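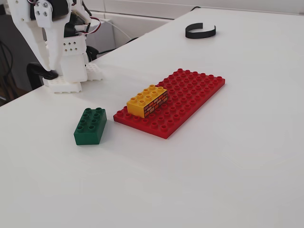 Mon 7 March

Bralitz rang at ten past seven this morning, before coffee, to tell me the new ozone skid would be on site by noon. It got here at four. The driver had been to the wrong Tredell, the one with the golf course, and had enjoyed it more than ours.

So the day went like this. I stood in the pump hall with Washington Andrade and a forklift we pay for by the hour, and we discussed the filter backwash, and then lunch, and then the filter backwash again. He thinks filter two is short-cycling on account of the Mallomon. I think filter two is short-cycling because it is filter two. The Mallomon (our name for the alga that turns up every spring in the reservoir, and I apologize to any real biologist who finds this diary) came early this year, and the raw water smells faintly of cucumber. Some 50 people have called to say so. One caller said she liked it.

Head loss was up again by two o'clock. I wrote 718 in the log where I should have written 178, and had a very interesting three minutes before I saw it. 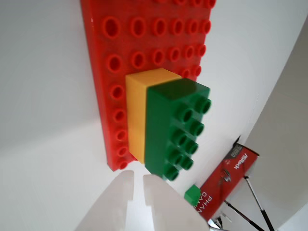

The skid sits on a concrete pad that was poured in November to a drawing that has since been revised. Four anchor bolts, four holes, and two of them agree. I spent an hour on my knees with a tape measure and a flashlight and came up with a shim arrangement Washington described as "brave." What I wanted was a pad like a red Duplo baseplate, rows and rows of studs, so you could set the thing down wherever you liked, like the long yellow brick, and press. Bralitz say they can send an adapter plate. They say it in the voice people use for "we should have dinner sometime."

Then the paperwork. The packing list has 95 lines and the crate has whatever the crate has. We are missing the off-gas destructor gaskets and have two left-hand door handles. The manual is for the Major, the bigger model, which we looked at last year and could not afford, so now I get to read all about it in the evenings. It has a heated cabinet. It has a second analyzer. Ours has a sticker telling you to see the manual.

I did get the cooling water line flushed, and the strainer came out cleaner than I had any right to expect. I'm writing that down because I'd like one entry this month where something is clean.

The quote for the electrician came in while I was under the pipe rack. He wants 900 to move one conduit, and he wants to do it on a day when we are not making water. I explained that we make water every day, people have gotten used to it. He said he'd look at his calendar.
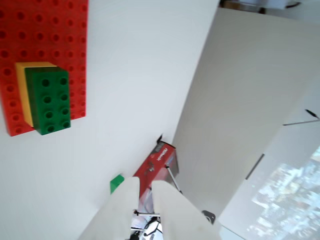
He called back at half past five and can do it overnight, for more. I said yes before working out how much more, and I have been working it out since. If we run on the clearwell from eleven and the town doesn't all decide to fill a bathtub, we can be down for five hours and back up before the breakfast peak. Washington has volunteered to sit with it. By volunteered I mean I was looking at him when I said it.

Home by eight. Soup. My knees smell of concrete dust and the tap water smells of cucumber, and I drank two glasses of it out of loyalty.

Tomorrow: call about the gaskets, swap one door handle, fix the 718 in the log before anyone from the county reads it. Also find the good flashlight, which I think I left under the skid.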